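Support ticket: Flundale fountain pump keeps tripping / low flow after filter change
Product: Wumbei garden pond pump (older model, bought used)
Status: Closed by customer
Opened by: Blandine Riviere

Blandine Riviere
August 25, 2019

Hi all, I'm hoping somebody on the Wumbei side can help me out before my fish start writing complaint letters. I've got the bigger of the two pond pumps, running a pond of 1,142 gallons (my brother Pascal worked that out with a tape measure and a lot of muttering). It has run fine for two summers. Then I swapped the filter foam for a new Flundale pad and everything went sideways.

What it does now: I plug it in, it runs great for maybe ten minutes, the fountain goes up nice and tall, and then it drops to a sad little dribble. A while after that it clicks off completely. If I leave it alone for half an hour it starts up again and does the whole thing over.

What I've tried so far:

Unplugged it and plugged it back in (I know, I know).
Took the new pad out and ran it with no pad. Slightly better, still dribbles.
Rinsed the cage.
Different outlet, on the other side of the house. Same thing.
Yelled at it.

The outlet itself doesn't trip, so I don't think it's electrical, but I'm a piano teacher and my opinion on electrical stuff should be weighed accordingly. Any ideas? It's been hot here and I don't love leaving the water still.

Quentin Langlois (support)

Hi Blandine, thanks for all the detail. The pump shutting itself off and coming back after a rest is the thermal cutoff doing its job. It's getting too warm, and usually that means it can't pull enough water through. The new pad may be part of it, but if it still dribbles with no pad I'd look further in.

Please unplug the pump before you do any of this. Then:

Take off the cage (two clips, one each side).
Twist the round front cover counterclockwise and pull it off.
Slide the impeller straight out. It's held by a magnet so it will fight you a little.
Look for string algae, snail shells, grit, or a white crust on the shaft.

Also, what flow is your dial set to, and how long is the hose to the fountain head?

Blandine Riviere

Okay, pump's out of the pond. Dial is at 1,000, as high as it goes. Hose is long, it goes under the stepping stones and up the back of the rock pile. I never measured it and I'm not digging it up today!

The clips came off fine. The round cover did not. I twisted, Pascal twisted, we both twisted. It feels glued. Is it really counterclockwise? I don't want to snap the tabs. And is there anything I can put on it that won't hurt the fish later?

Quentin Langlois (support)

Yes, counterclockwise with the cover facing you. When they stick like that it's nearly always hard water scale in the threads. Soak the whole front end in plain white vinegar mixed with the same amount of water, for a couple of hours, and try again. No oil and no bathroom descaler please. Rinse everything well afterward and the fish won't know the difference.

A rubber jar opener helps with the grip. Don't use pliers on the cover, it's thinner than it looks.

Apolline Lecomte

Jumping in as another owner, hope that's allowed. I have the same pump and mine did the dribble thing last year. It was the impeller for me too. There was a snail in there about the size of a lentil and that was all it took. Blandine, check the little rubber cups at both ends of the shaft when you get it open, because one of mine stayed behind in the housing and I spent an evening looking for it in the grass with a flashlight. It was inside the pump the whole time.

Also you don't need that dial on full for a fountain. I run mine at 400 and it looks just as pretty, and it's a lot quieter by the bedroom window.

Blandine Riviere

Thank you both! It's soaking in a mop bucket on the back step and the whole patio smells like a salad. I'll report back.

Apolline, how do you keep the algae down? I've got the long green stringy kind this year, the stuff you can wind around a stick. I used to have almost none, and then the neighbors took their maple down and now the pond gets sun from breakfast on.

Apolline Lecomte

Stick method, same as you – plus a big mess of water lettuce for shade. I pull half of it out whenever it gets carried away and it goes on the compost. I tried one of those liquid treatments once and the water turned to pea soup, so I went back to the stick.

Blandine Riviere

IT'S OPEN. The cover came off after the second soak (I gave it the whole night, sorry, I got busy with dinner and forgot it). You were both right. The shaft had a white collar of crust on it like the inside of an old kettle, and there was a wad of green string wrapped around the blades so tight I had to pick it off with a crochet hook. Both rubber cups are present, thank you Apolline, I'd never have known to look.

One of the blades has a nick in it, maybe the size of a grain of rice. Does that matter? And the shaft still feels a bit rough when I run a fingernail along it.

Quentin Langlois (support)

Great work. A nick that small won't hurt the flow, though you might hear a slight hum. Rough is a different matter. Put the impeller by itself in fresh vinegar mix for another hour and go over it with an old toothbrush. Use a bottle brush or a cotton swab for the hole it sits in, as scale builds up at the bottom of there too and people miss it. It should spin freely when you blow on it.

If it's still rough after that, the part you want is impeller kit 243. It comes with new cups.

Blandine Riviere

Did all that. Used a toothbrush on the shaft, a swab down the hole, and then a second swab because the first one came out gray and disgusting. It spins when I blow on it now! I felt like a kid with a pinwheel.

Then I washed my hands about nine times, because pond gunk plus vinegar is a smell that follows you into the house. Pascal says I should keep a proper cleanup kit for pond days instead of running in and out with drippy elbows, so I've been looking at what I'd put in one. Soap with a pump top, since I can work that with a wrist, and something with holes in it and a handle for the small parts.

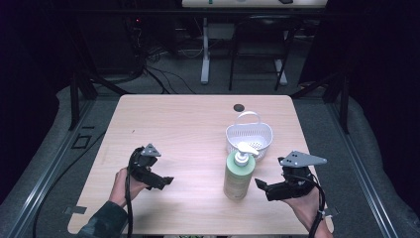
Pale green pump bottle with the little white basket behind it.

Anyway, back to the pump. Before I put it in the water I have two questions. Does the cover need any kind of grease so it doesn't seize up again? And should I use the new Flundale pad or go back to the old one? The new one is thicker, and I had to sort of squash it in to get the cage closed.

Quentin Langlois (support)

Squashed is your other problem, I think. If the pad has to be forced, it's too thick for that cage and the water can't get through it. You can trim it with kitchen scissors so it sits in there without being pressed, or go back to the old one if it isn't falling apart. Rinse pads in a bucket of pond water, not under the tap, so you don't lose the good bacteria.

For the cover, a thin smear of silicone grease on the seal, the sort sold for aquariums. Hand tight only. Then take it off and put it back once a month in summer so the scale doesn't get a chance to set.

When you put the pump back, hold it underwater and tip it from side to side before you plug it in. You'll see bubbles come out. Once they stop, set it down and plug it in.

Hervé Chauvin

Same pump here, and one small thing to add. Mine used to sit flat on the bottom and it ate mud all season. I put it up on an upside-down plastic flowerpot saucer and I've opened it far less often. A brick would do the job too, I just had the saucer.

Blandine Riviere

Okay, update! Trimmed the pad, greased the seal, did the tipping thing (SO many bubbles), put it up on a saucer like Hervé said, and turned the dial down to 400. It ran all afternoon and through the night and it's still going this morning. The fountain is a little shorter than before but it doesn't splash out onto the path anymore, so I like it better.

There is a faint hum, I guess from the nicked blade. I can only hear it if I crouch down next to the water and hold my breath. I'll order the impeller kit anyway and keep it in the shed.

Can I close this myself or does Quentin have to?

Quentin Langlois (support)

You can close it from the menu at the top of the ticket. If the cutoff trips again in the next couple of weeks, reopen this one and don't start a new ticket, that way I'll have all the notes in one place.

Blandine Riviere

Found the menu. Closing it now – thanks Quentin, thanks Apolline, thanks Hervé. Apolline, if you ever have too much water lettuce, I'd happily take a bag of it off your hands.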